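Recherche sur le blog... OK
Accueil Journal Atelier Lectures Contact

Soixante fois la même mallette

Depuis février je passe mes après-midi à enregistrer des exemples pour Ullevar, notre petit projet d'apprentissage. Le but est simple à dire : le bras doit apprendre à manipuler une mallette noire avec un objet rose dedans. Pour cela il faut lui montrer, et montrer encore. Mon objectif est de 325 épisodes, et je fais des séries de 60, après quoi mes poignets demandent une pause.

Au début je croyais que la qualité voulait dire faire toujours le même geste, très propre. C'était une erreur de ma part. Les 21 premiers épisodes se ressemblaient tellement que le modèle ne savait rien faire dès que je tournais la mallette de quelques degrés. Maintenant je change la position à chaque fois, et je garde aussi les essais où j'hésite -- avec une étiquette, bien sûr.

Ce qui me prend le plus de temps est le tri. J'utilise Gimley pour couper les séquences, et je regarde toujours les 2 vues ensemble. Le noir du plastique est difficile : à l'intérieur on perd presque tous les détails.

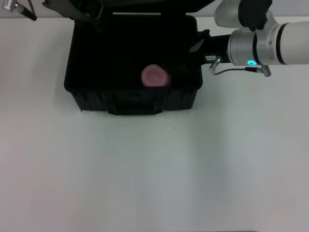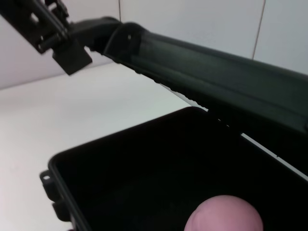 Pour la prochaine série, j'ai envie de varier la lumière, le matin sans lampe et le soir avec. Je dois aussi écrire une règle pour décider quand un épisode commence. Pour l'instant je le fais selon mon sentiment, et quand je relis mes notes de la semaine précédente, je ne suis pas toujours d'accord avec moi-même.

Ce blog utilise des cookies pour mesurer l'audience. Accepter Refuser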